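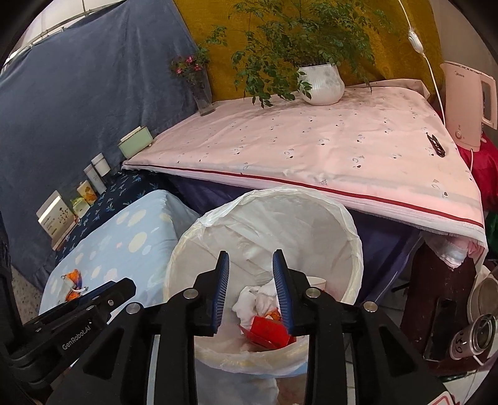 Okay, trash thread. I've been meaning to do this one since May, when I finally gave up on the "one giant can in the kitchen" system and put a small round bin in pretty much every place a person sits down in my house. The one by the big table gets the most use by far. Tissues, a paper cup, a little red box with its flaps open, a scrap of orange wrapper - that's a completely normal haul for it, and every bit of that used to live on the tablecloth. I love that pink tablecloth. I'd like to see it once in a while!

---

So let's talk bags, since that's what half of you asked me about after the last thread.

The fold-over is the whole trick. You want a lot of bag hanging over the rim, way more than you think. If you only hook the very edge on, the first heavy thing (a wet tea bag, an orange peel) pulls the whole bag down to the bottom and then you're fishing around in there with your bare hand.

---

Jeptoo Okoth taught me to blow the bag open first. Shake it, puff it, drop it in, THEN fold. I was folding first and shoving the middle down with my fist, which traps all the air underneath, and then the bag sits there like a balloon and your bin holds two tissues.

---

Yes it looks wrinkly. Thin bags pleat up around a round rim no matter what you do. I've seen people tuck all the pleats under an elastic band and it does look nicer. I did it for a week and then the elastic went out with the trash.

---

Somebody asked what bags. I get the thin see-through kind in the big roll from Shemweta, 700 to the carton. It sounds ridiculous and it takes up a whole shelf in the hall closet, but I'm not thinking about bags again for a very long time. Elvia Ponce splits a 2000 carton with her sister and her downstairs neighbor, so I'm not even the worst one.

---

Do NOT get the scented ones for a bin next to where you eat. I don't care how mild the box says it is. We had fake lavender with our soup for a month.

---

Okay, where to put it. I had mine tucked in the corner behind a chair for ages because I thought it looked ugly out in the open. Guess what happens with a bin you have to get up for? Everything stays on the table "for now."

Right up against the front edge of the table is the spot. You can sweep crumbs straight off into it with the side of your hand. I do this after every breakfast and it's weirdly satisfying.

---

One thing to watch with a bin that close to a tablecloth - the cloth. If yours hangs low, it'll end up IN the bin. My edge is already a bit frayed along the white part and I don't need it picking up yogurt too. I pull it back an inch or two toward the far side when I set the table and that's been enough.

---

Flowers and plants, because they make more mess than the people do. I keep a big leafy one in a white pot toward the back of the table and the branches go everywhere, they hang right down to the tabletop on one side. Every few days I go over it for dead leaves and walk them to the bin before they get crunchy and break into a thousand bits.

---

Cut flowers: I dump the vase water in the sink first and let the stems drip for a minute. I did not used to do this. Thin bag, wet stems, pointy ends... you can picture my floor.

---

Kipchumba Massawe replied last time that little bins are a waste because you just end up emptying them all the time. Fair! I do empty them a lot. But it takes me one lap of the house. I carry one bag from the kitchen and tip everything into it, and if a liner is clean (only tissues, only paper) it stays put and goes another round.

---

If it had food in it, the liner goes. No exceptions in warm weather. I got talked into an exception once over a banana peel and we had fruit flies until the weather turned.

---

Flatten your boxes!! I am bad at this myself, I'll toss a little box in standing open and it takes up half the bin. Two seconds to squash it. Better yet it goes in the paper pile, if your town takes it. Ours does as long as there's no food on it.

Paper cups ours does not take, so those go in the bin. Check yours. It seems to be different everywhere and I've given up guessing.

---

Washing the bin itself: I do it when I remember, so, not often. Hot water, dish soap, the old brush, upside down on the back step to dry. Njoroge Mwakyusa puts a folded sheet of newspaper under the liner for leaks and I've stolen that. You just swap the paper when it looks sad.

---

Also I keep a few spare bags flat in the bottom, under the one in use. Pull out the full one, and the next is already there. My mother did this and I thought it was so fussy when I was a kid.

---

Quick answers before I go make dinner:

- Lid or no lid? No lid at the table, lid in the kitchen.
- Round or square? Round. Square corners tear my thin bags.
- Pedal? I had one. The pedal broke. I kicked it for another year out of habit.
- Dog? Can't help you there, ask Emmanuel Nzioka, he has two and his bins are up on stools.

---

Next thread is the hall closet, bag carton and all. Send me your worst shelf photos and I'll post mine first.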